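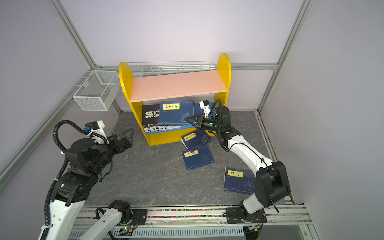
夏天开放季之前的阅览室自查表又更新了一版,这次把书架、纸张、用电和通道合在一张表里,走一圈就能查完,用起来真的顺手多了!表格适用于Ziva阅览室的主厅、儿童角和后面的小书库,Fostbridge分馆也可以直接拿去用,把房间名改掉就行。每一项后面的“备注”是去年一整年攒下来的经验,欢迎继续往里加。先说一个大家老问的问题:颜色鲜亮的家具要不要单独查?要的。像图里这种亮黄色的书架,表面一有磕碰和灰印子就特别显眼,检查的时候反而省力;倒是浅色墙面上挂的白色网篮容易被眼睛略过去,请记得伸手摇一摇挂钩。

填表方法
合格写“是”,不合格写“否”,暂时没法判断写“待”。写了“否”或“待”的,备注栏一定要有字,哪怕只有“螺丝松”三个字也好。上一版收回来的表里,空着备注的“否”太多,后面接手的人只好重新查一遍。

一、书架与固定

1. 高书架是否与墙体或地面固定?
备注:小书库的旧铁架去年全部加了连接件,手扶顶端轻推应当没有晃动。听到“咯噔”一声就算不合格,不用等它真的歪。

2. 层板有没有下弯?
备注:拿一把直尺贴着层板前沿看,透光就要减书。画册和字典最压板子,请放到最下面一层,上面留给小开本。

3. 儿童角书架的边角是否完好,有无毛刺、翘皮?
备注:用手背去摸,比手掌灵敏得多。儿童角最高一层的取书高度改到了65厘米,上次试下来效果特别好,小朋友不再踩着凳子够书了。

4. 书挡是否齐全,书有没有整排倾倒?
备注:书塞得太紧也不行。从中间能用两根手指夹出一本,松紧就刚刚好。见过硬抽把书脊顶端抽裂的,修起来很费功夫。

5. 壁挂篮、挂钩、公告板是否牢固?
备注:挂件里不要放重物,也别挂在座位正上方。

二、书籍状况

6. 抽查的书有没有霉斑、虫眼、受潮起浪?
备注:主厅开架现有3,581册,全查不现实,每个书架挑上、中、下各一层翻看即可。靠北墙那几排多看几眼,去年梅雨过后问题都出在那里。发现霉斑先装进纸袋单独放,不要当场拍打,孢子会飞得到处都是。

7. 平装书封面、书口和书脊是否还撑得住借阅?
备注:书口发黄、边缘起毛属于正常使用痕迹,不必下架。封面脱胶、内页掉出来的才送修。这条标准放宽以后,送修箱一下子清爽了,太开心了! 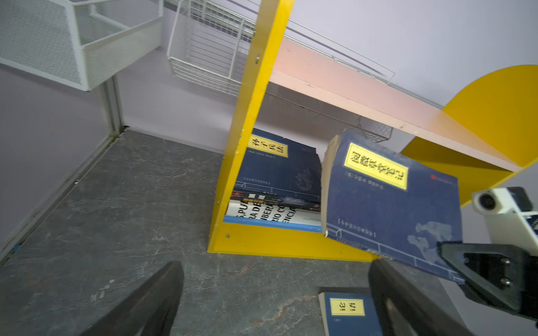 旧平装书:深蓝封面,黄色书名签,书口有磨损

8. 待修书籍是否夹了修补单?
备注:修补单写清是散页、脱胶还是缺页。散页请按页码理好再夹回去,不要用透明胶带。胶带过几年会变黄发脆,连着纸一起掉,揭都揭不下来。

9. 标签是否清楚?
备注:Nadolico的新标签纸贴在布面上很牢,贴在覆膜封面上边角会翘,贴完用骨刀压一遍就服帖了。旧标签不要硬撕,吹风机低温吹一会儿再揭。

三、温湿度与光照

10. 温湿度表读数是否已登记?
备注:上午开门后和傍晚闭馆前各记一次,时间要写上。两个表读数差得厉害的时候,先换电池再下结论,去年六月白紧张了一个星期。

11. 除湿机水箱是否倒空,滤网是否干净?
备注:滤网冲完要晾干再装。儿童角那台声音变大多半是滤网堵了,清完立刻安静。

12. 窗帘是否能完全拉上?
备注:西窗下午四点以后的阳光直晒文学类,书脊褪色很快。轨道卡住的请标“否”,不要硬拽。窗台上不放书,展示书也一样,下雨忘了关窗就是一整排。

四、用电与照明

13. 插线板有没有串接、发热、外皮破损?
备注:请断电后再动手检查。主厅那块插线板只接台灯和扫码枪,同时负载控制在2,000瓦以内;电水壶一律去茶水间用,冬天也不例外。

14. 台灯和书架灯是否正常,灯体与书有没有保持距离?
备注:换成冷光源以后温度降下来不少,但灯罩背后还是容易积灰,擦的时候关灯。

15. 应急灯按测试键能否点亮?
备注:按住数到五再松手。有一盏按下去亮、一数到三就灭,这种也算不合格。

五、通道与疏散

16. 主通道和出口有没有堆放书箱、推车、椅子?
备注:到新书那几天最容易堵。El Fassi街那个门平时不走人,可是疏散时要用,门内侧请一直空着。推车停放时踩下刹车,轮子朝墙。

17. 地垫有没有卷边?
备注:雨天铺的吸水垫用完就收。卷边的反过来压一晚,还不平就换新的,别用胶带凑合。

18. 梯凳的防滑脚垫是否齐全,踏面是否干净?
备注:小书库那架两步梯掉过一个脚垫,已经补上,请继续留意。梯凳用完放回门后,不要留在书架之间,低头找书的人根本看不见它。

19. 灭火器压力是否在绿区,周围是否畅通?
备注:顺手看一眼检验标签上的年月,快到期的提前写进表里,外送检验要等。

六、儿童角加查

20. 玩具、坐垫有没有开线、小零件脱落?
备注:坐垫拉链头要塞进布套里。积木盒盖裂了的那一个已经撤掉,新的还没到,暂时用布袋装,孩子们居然更喜欢布袋。

21. 矮桌桌腿螺丝是否拧紧?
备注:桌子翻过来看,站着看不出来。内六角扳手挂在工具箱盖子里面,用完挂回去。

22. 捐赠绘本上架前是否擦拭、翻检?
备注:春天收到的474本绘本全部翻过了,状态比预想的好太多!少数里面夹着贴纸和书签,都收在前台抽屉里,有人来认领就还。立体书单独放一层,竖放会压坏里面的机关,请平放。

本次遗留事项
小书库第二排层板偏弯,已减书,等新板。
西窗窗帘轨道待修。
主厅北墙两个温湿度点读数不一致,换过电池,再观察一个月。
Fostbridge分馆梯凳脚垫型号不同,备件需另买。

填好的表放进前台蓝色文件夹,最新的放在最上面。表格有不好用的地方直接用铅笔写在页边,下一版会改进去。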